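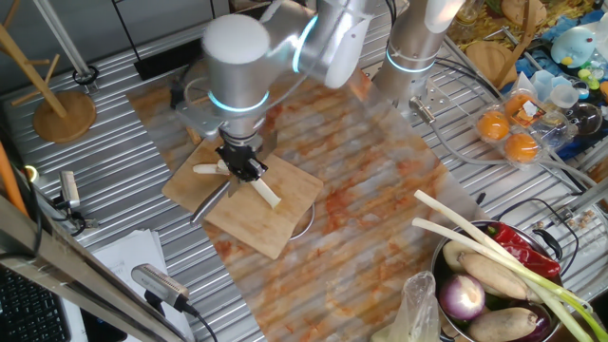 How to Measure Rainfall at Home

A rain gauge is the simplest weather instrument you can own, and readings from your own yard are often quite different from the figure on the evening forecast. A summer storm can soak one side of Jovville and leave the other dry. These steps are for a plain plastic tube gauge, the kind sold in most hardware stores.

What you need

A straight-sided gauge marked in inches or millimeters
A post, four or five feet tall
Two screws and a level
A notebook

Step 1: Pick the spot

Trees, fences and roofs block rain that falls at an angle. Measure or guess the height of the nearest tall thing and set the post at least twice that distance away from it. If the yard is too small for that, use the most open place you have and write down what is nearby. Stay clear of sprinklers.

Step 2: Mount the gauge

Screw the bracket to the side of the post so the rim of the gauge stands an inch or two above the top. Otherwise drops will hit the wood and splash in. Check the rim with the level in both directions.

Step 3: Read it at the same time every day

Most people choose 7 a.m. Bring your eye down to the water line. The surface curves up where it touches the plastic, and you read the bottom of the curve. Write the number down before you empty the tube – it is easy to forget it on the walk back to the house.

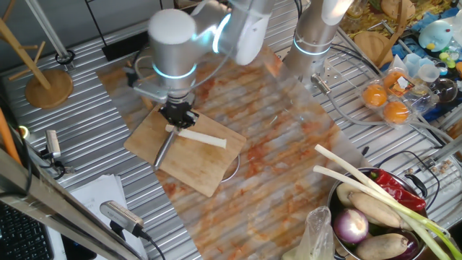 If there is no rain, write a zero. A blank line could mean a dry day or a day you were away, and by March you won't remember. If you do miss a few days, enter the total on the day you read it and note how many days it covers.

Step 4: Handle snow separately

Bring a plastic gauge inside before a hard freeze or it may crack. For snow, set out a straight-sided can, let the catch melt indoors with a lid on, and measure the water.

Step 5: Keep it clean

Rinse the tube with warm water and a bottle brush once a month. Dust and algae make the line hard to see.

Ffion Pumphrey in Stendadbridge has kept a log this way for 11 years and has 3,455 daily entries in it. Her wettest day came to 100 millimeters, and her longest dry spell lasted 29 days. She still uses pencil, as ink runs when the page gets wet.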